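Trarngate
Home Instruments Ona Plant Listening Unit

Ona Plant Listening Unit

Ona measures small changes in electrical conductance between two points on a living plant and converts them to tones. It is used in meditation rooms, nature connection courses and retreat gardens where a group sits with a single plant for an extended period. The unit works with most broadleaf houseplants, small trees and larger succulents. It does not work well with mosses, dry seed heads or cut stems.

Principle of operation

A low direct voltage is applied across two electrodes, normally one clipped to a leaf and one placed in the soil. Conductance varies with water movement, light, temperature and contact pressure. The unit samples the signal, removes slow drift and assigns the remaining variation to pitch. Tempo follows the rate of change. With no variation, the unit is silent.

Ona does not interpret the signal. Many owners regard the tones as a form of communication from the plant, and the unit is often used in that spirit. The manual describes only what is measured.

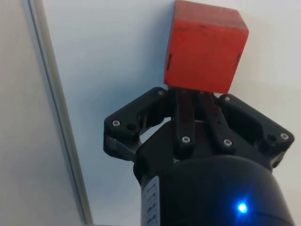

Recep Kaplan: I have run mine on a rubber plant since October. Mornings are busy and by late evening it goes nearly quiet. My group would like to know whether the drift filter can be turned off, as we sit for long stretches and suspect we are losing the slow part.

The drift filter can be turned off. Hold the scale button while switching the unit on. Pitch will then wander over the course of a session and may reach the end of the range, at which point it folds back to the center.

Specifications

Channels: 2
Housing length: 156 mm
Weight without battery: 80 g
Operating time: up to 20 hours per charge
Output: headphone jack, line out
Scales: chromatic, pentatonic, whole tone, drone
Controls: volume, sensitivity, scale
Electrodes: leaf clip, soil probe, adhesive pad

Placement

Attach the leaf clip to a mature leaf near the main vein. Avoid new growth, which bruises easily and gives an unstable reading for the first few minutes. Push the soil probe in until the collar is level with the surface. Water the plant the evening before a session if the soil is dry. Keep the cable slack and away from lamp cords.

If the group touches the plant or holds hands in a chain with it, expect large jumps. Reduce sensitivity first.
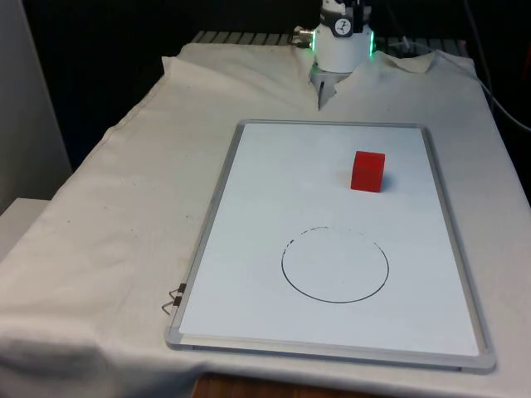 With both channels in use, the second plant should stand in its own pot. Two plants in shared soil will produce nearly the same signal, and the stereo separation is lost. The channels can be set to different scales, although drone on one side and pentatonic on the other is the only pairing most listeners find comfortable.

Care

Wipe the clip and probe with a damp cloth after use. Replace the adhesive pads when they no longer hold. Do not leave the unit outdoors overnight.

Supplied with

Ona unit, one set of electrodes per channel, charging cable, printed manual. The Gutata carrying pouch and the Akbulut room speaker are sold separately.

Technical questions: Aslı Bilgin, instruments desk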